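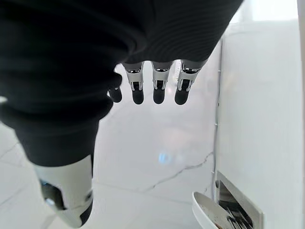
Right hand with fabric cover, fingers pointing down.

Notdale Missing Persons Notices: Data Card

Version 1.2, released 12/09/2018

Summary

This dataset holds 1,257 public notices about missing people, issued by police and sheriff's offices in the Notdale region. Each record is one notice as it was published. A single case may have several notices: the first report, one or more updates, and a closing notice. The text was collected from public web pages and cleaned with the Kello parser. Labels were added by hand.

The data is meant for work on text extraction and on linking updates to the case they belong to. It is not a register of open cases and must not be used to look for anyone. Many of the notices were out of date by the time they were collected.

Contents

notices.csv: one row per notice
cases.csv: one row per case, with the list of notice IDs
splits/: ID lists for train, dev and test
docs/labels.txt: label guide used by the annotators
CHANGES: version history

Files are UTF-8 with Unix line endings. Fields are separated by commas and quoted where needed. Line breaks inside the body field are written as \n.

Fields in notices.csv

notice_id: string, unique
case_id: string, matches cases.csv
agency_type: police, sheriff, state, other
kind: first, update, closing
age_band: 0-5, 6-12, 13-17, 18-64, 65+, unknown
vehicle: yes if a vehicle is described in the body, else no
suspect: yes if a suspect or person of interest is mentioned, else no
body: cleaned text of the notice

The age band is the one stated in the notice. Where an update gives a different age from the first notice, both values are kept as published, so bands can differ within one case.

Splits

The test split has 313 notices and the dev split has 260. The rest are in train. Splits were made by case, so all notices for a case fall in the same split. Do not shuffle and resplit by notice; the updates repeat long passages from the first report, and scores will be too high.

Removal of personal details

Names of missing people, relatives and suspects were replaced with tags such as [PERSON_1]. The numbering is consistent within a case but not across cases. Street addresses, phone numbers and license plates were replaced in the same way. Town names were left in if the notice gave no finer location.

Photos attached to the original notices were not collected.

Replacement was done with the Widura tagger and then checked by hand. If you find a name that was missed, open a ticket with the notice_id only. Do not paste the text into the ticket.

Labeling

Two annotators labeled each notice separately. Where they disagreed, a third made the decision. Most disagreements were on the suspect field, usually where a notice asked to speak with someone but did not say why. The current rule is to mark these as yes. Version 1.0 marked them as no.

Known problems

- 102 notices have no closing notice in their case. This does not mean the person was not found. Some agencies delete the first notice and publish nothing further.
- Notices from before January are thin for sheriff's offices. One site changed its layout and the older pages could not be read.
- The Kello parser sometimes drops the last line of a notice when it is set in capitals. Contact lines are affected most.
- Closing notices are short and use a few fixed phrases. A simple keyword match does well on them, so report results for kind by class.

Related data

The Kaewmanee set uses the same case_id format but has its own numbering. Add a prefix before merging the two.

Terms

Research use only. Do not try to restore names or match records to real people. Delete your copy of any record listed in CHANGES under "withdrawn".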